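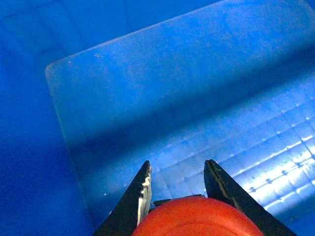
What did visitors to the open day most want to know? They wanted to know what the robot would do when a pick went wrong, and how long it would take to recover.

## 4.2 The open day at Ukholm

The demonstration was held at the Ukholm site in September, as part of the wider Mangundap programme of public visits. Over the whole day 452 people came through the building. The robot station ran in three sessions, each lasting 20 minutes, with a break between them so that the parts could be put back and the arm checked. Visitors could come and go during a session, and many of them did.

We used the Skillero software in the same version as in the laboratory trials described in Section 3. The only change was a lower speed limit on the arm, which Letik asked for before agreeing to lend the hall. This made each pick slower than the ones reported earlier, and for that reason we have kept the open day out of the timing results. What we report is how people responded to the work and what they asked.

A member of the team stood beside the station and gave a short talk at the start of each session. In the morning the talk covered the control method first and the task second. It was plain from people's faces that this was the wrong order, and for the two later sessions we turned it round. The task came first, in one or two sentences, and the method was left until somebody asked. Questions then came sooner and were more closely tied to what the arm was doing at that moment.
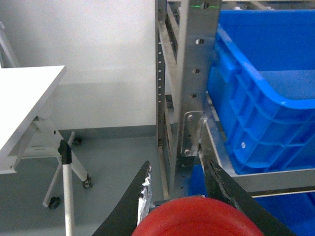
One visitor at the afternoon session said that the talk made the robot sound surer of itself than it looked, and that she would have trusted it more if we had said beforehand which picks were likely to fail. Two others standing near her agreed. We took the point, and in the last session the speaker named the harder picks before they were tried. The mood was easier after that – a missed grasp drew comments on the part and its position, where earlier it had mostly drawn silence.

The hardest thing to get across was what the robot can and cannot see. Most people assumed that it had one complete view of the work, much as they had themselves. We tried drawings, and they did not help much. An ordinary view of the tray made the matter clearer: in Figure 3 the green push button stands in the open with its whole cap showing, while the lower part of the red disc is hidden by the gripper. Anyone looking at that can see why a second viewpoint is useful, and why a part close to the hand may be harder to find than one further off. We now use the figure at the start of the talk.

**Figure 3.** Push button on the blue tray, with the gripper to the left.
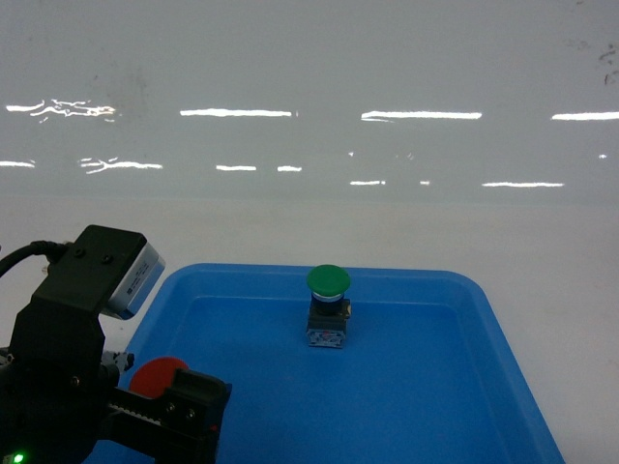

Comment cards were left on a table by the exit. Few were filled in, and we make no claim from them beyond noting that the word "slow" came up more often than any other. The notes taken by the team during the sessions were of more use – they record the question, the session and what the arm was doing when it was asked. Section 4.3 sets out how these notes were sorted.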